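Ticket 2533 - dryer stops mid cycle, Fillholm laundry room
Opened 3/3/25 by Charito Ocampo
Status: waiting on part

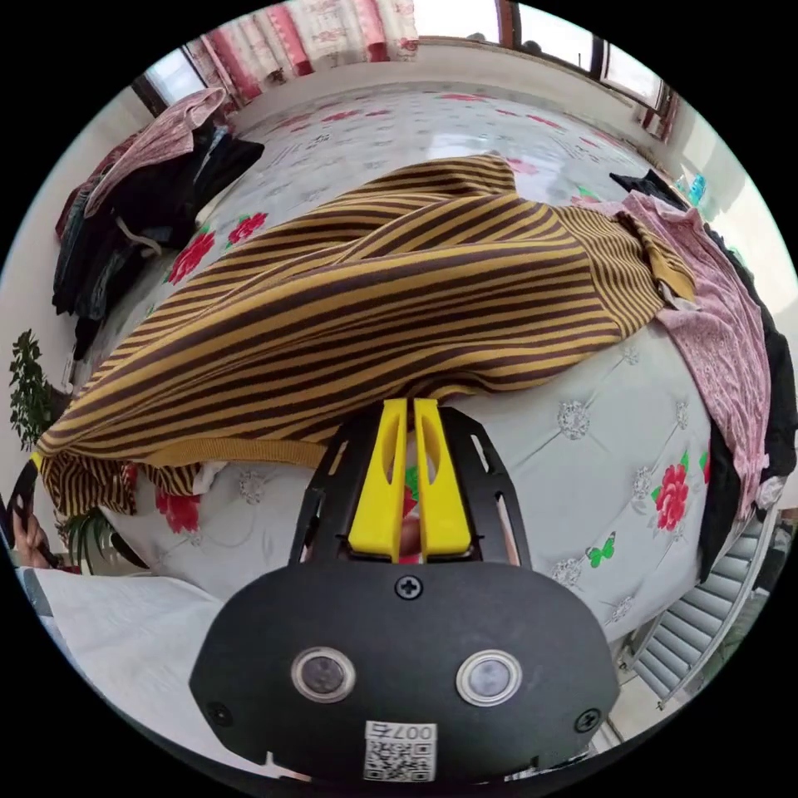 Dryer 2 quits partway through, drum stops, light stays on. No error code. Door shut properly, tried it twice. Started over the weekend I think, tenants only told me this morning.

Pieter Ngubane - can you clean the lint screen and check the vent hose out back? Also what setting are they using.

Charito - screen was ok. Hose had a bad kink behind the machine, straightened it. Setting is Heavy. Ran it empty, stopped agian at the same spot.

Pieter - ok not just airflow then. Flip the breaker off, wait, back on. Then Timed Dry, low heat.

Charito - done. Low heat runs all the way thru. Heavy still stops.

Pieter - sounds like the thermostat. Same thing at Catterall last September. Ordering from Meriser, part 992. Put a sign up, low heat only til I get there. Knits and wool shoud go flat on a rack anyway.

Charito - sign is up. Somebody wants a refund for two loads, who does that, you or Cesstead office?

Pieter - office. Send them the ticket number.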